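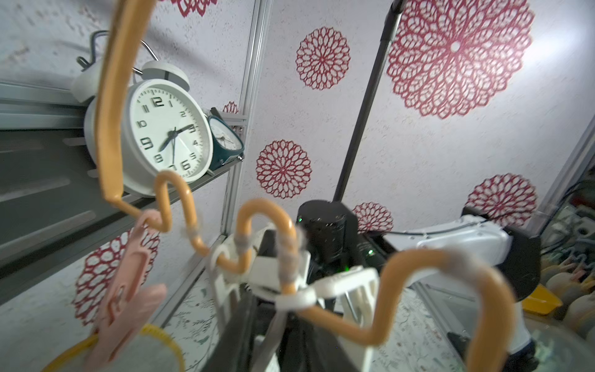

Skevetano, September 23, 2026

Two-arm laundry kit from Zestau - worth it for hanging small stuff?

Delia Lucero

Hi all, I'm looking at the Waltitetti kit from Zestau, the one with two arms on a front rail and a little camera on each wrist. It's over $4000 by the time you add shipping, so I'd like to hear from people before I hit the button. I run a small textile studio and what I want is fairly boring: hangers on and off a rack, small knitted pieces clipped up with clothespins, that sort of thing. The sales page says it handles "everyday fabrics", which could mean anything from a tea towel to a doily.

My real worry is the grippers. They're only two fingers each, and half my stuff is lacy or has loopy edges. I also can't tell if the floor and walls matter. I love a busy print and I'd rather not have to live with plain grey panels if I can help it!
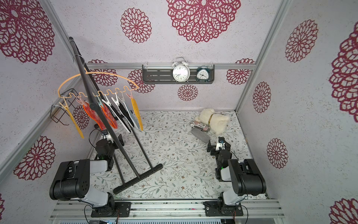 Other thing is the drying rack. I have a light one with a single pole and I'm wondering if it needs to be bolted down, or if the arms are gentle enough that it'll stay put. Any help appreciated, I've gone round in circles on this for weeks.

Gebretsadik

I've had mine since April. Short version - good kit, slow learner (me, I mean, and also it).

Felt is a dream. Rope is fine once you close the fingers a bit more slowly than the default. Crochet and lace are where I lose my patience, because a fingertip finds a hole and then the whole piece comes along for the ride. I do 12 tries at any new fabric before I decide whether to bother with it, and lace got a second dozen out of me and still isn't what I'd call reliable.

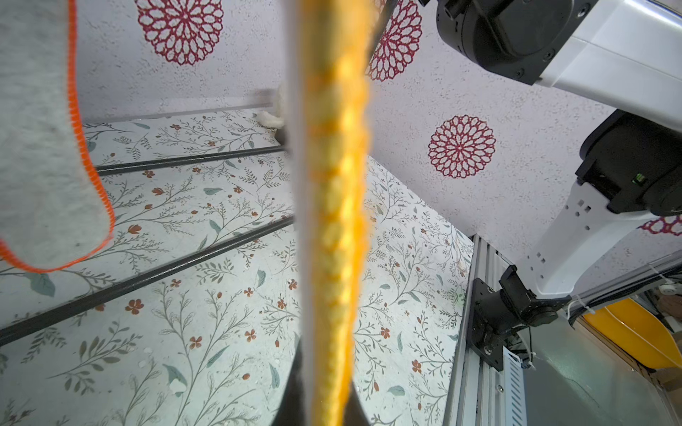
Wrist view: yellow rope, grey felt with orange overlock edging.

Walls and floor: go with whatever colour you like. I swapped from plain to patterned and had to redo the camera setup once, which ate an evening, and it's been no bother since. Do watch for pale fabric on a pale mat though, I can barely see the edges myself on the screen.

For the rack I'd get one with two proper feet and a bar between them. A single pole on a small base wobbled for me every time an arm tugged on a hanger.
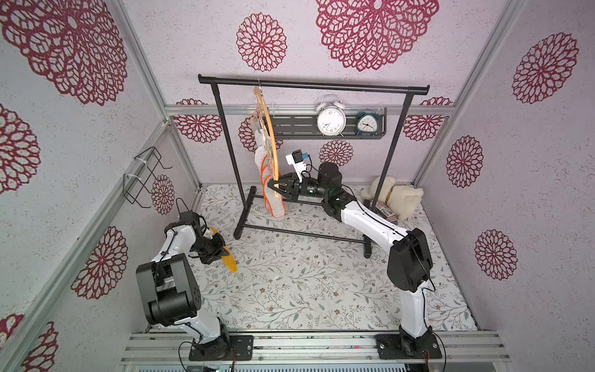
Also practise with an empty hanger first. Have one arm take it off the bar and put it back until you're sick of watching, and only then hang something on it. I skipped that and spent my first weekend picking knitwear up off the floor. Wooden hangers were easier than the skinny wire ones in my case, but I've only tried a couple of each.

tinlid

Can't comment on lace, I only do socks. Check the cable length before you order, mine were too short for where I wanted the rail and the extensions took ages to arrive.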